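Jerurden opens orders for Flavar two-finger gripper kit

November
By Jolene Tapsell, Jerurden press office

24 shares | 0 comments

Jerurden has opened orders for Flavar, a two-finger gripper kit for small robot arms used in teaching labs, workshops and product testing. The kit is sold direct and through Hinrichs, which will handle all orders and repairs outside Ireland and the UK.

Flavar is meant for people who need to pick up small, awkward things and put them down again without marking them. Typical jobs are sorting, filling trays, moving samples between dishes and cups, and practice work for students who are new to arm control.

The standard kit costs 2,655 euros before tax. It includes the gripper, one pair of textured fingertips, a mounting plate, a power and data cable, a set of hex keys and a printed setup guide. A second version at 3,397 euros adds a wrist camera with its bracket and a licence for Trever, the company's software for recording and replaying arm movements. Customers who buy the standard kit can add the camera and software later.

The fingers and linkages are held with ordinary screws and can be changed on the bench. Spare fingertips, screws and cables are listed separately on the price sheet, and there is no minimum order for parts.

"Most of the calls we took about our last gripper were about fingertips," said Aisling Ní Chonaill, product manager at Jerurden. "People wore them out and then waited weeks for a new pair. We now keep them in stock, and you can fit them yourself with the key in the box."

Closing force is set in Trever or through the plain text commands given in the guide. Jerurden recommends starting at the lowest setting with soft or rounded items and working up — the guide has a table of starting values for rubber, card, thin plastic and glass.

Before release, each gripper is run through 4,000 open and close cycles at the Jerurden workshop. The results are printed on a slip packed with the kit. The warranty lasts 24 months and covers the motor, linkages and electronics. Fingertips and cables are treated as wearing parts and are not covered.

Orders placed in November will be sent out in the order they are received. Schools and colleges can ask for an invoice with extended payment terms. A loan unit is available to teaching departments for up to two weeks, with carriage paid by the borrower.

Flavar is not suitable for food handling, outdoor use or wet areas. Buyers should check the payload of their own arm before ordering, as the camera version is slightly heavier than the standard one.

Price sheets, drawings and the setup guide can be requested from the Jerurden press office or from Hinrichs.

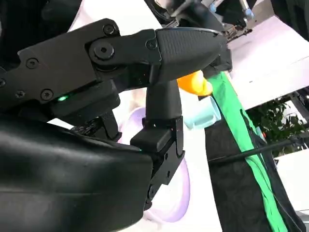
A small orange item held between the gripper's fingers, with a dish and a light blue cup close by.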